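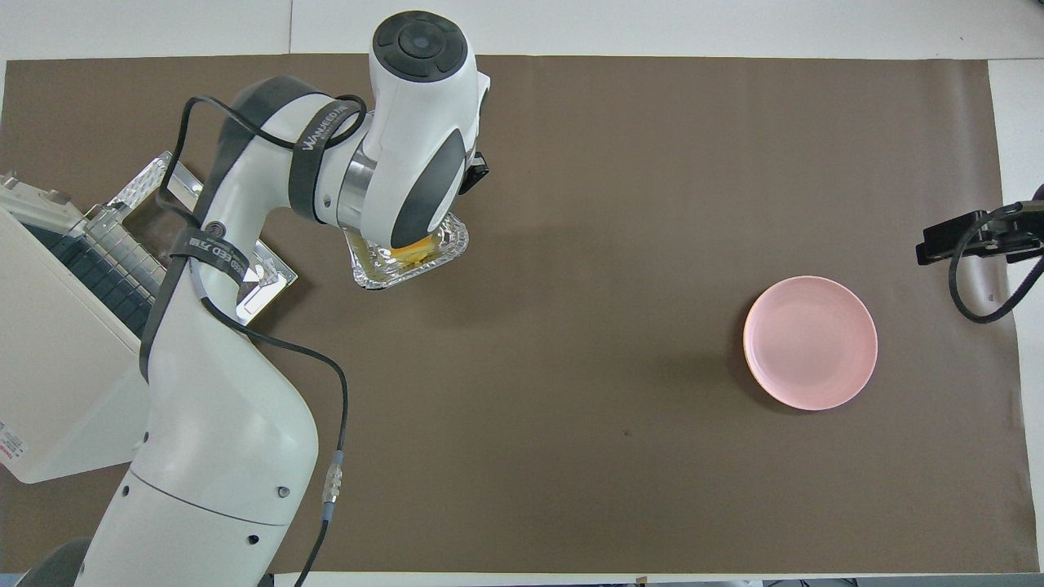

1/4 Our disputes practice at Macapagal has a new note out on lost profits claims in supply contracts. This thread gives the main points for in-house counsel.

2/4 Start with the records. An expert can only value what the claimant is able to document. In the Pitik and Umon matter, two years of monthly sales reports carried more weight than any forecast prepared after the breach – and the tribunal said as much in its award.

3/4 Appoint the expert early. Where both sides wait until pleadings close, the two reports tend to answer different questions, and hearing time goes to sorting out which one applies. A joint list of issues, agreed before the first report, is now our standard request. 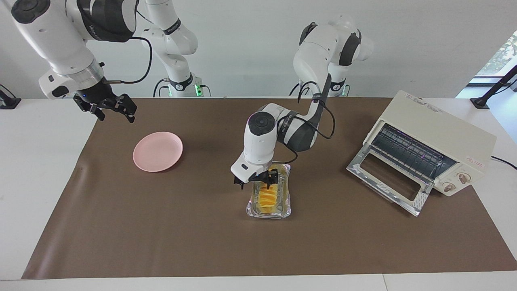

Adaeze Amadi asks whether a joint list makes sense when liability is still contested. We believe it does. The list can be agreed without prejudice, and each expert may value the claim on both sets of assumptions.

4/4 Interest deserves its own section in the report. Rirno, our valuation team, will cover pre-award rates in a second note in June. Requests for either note may be sent to the disputes desk.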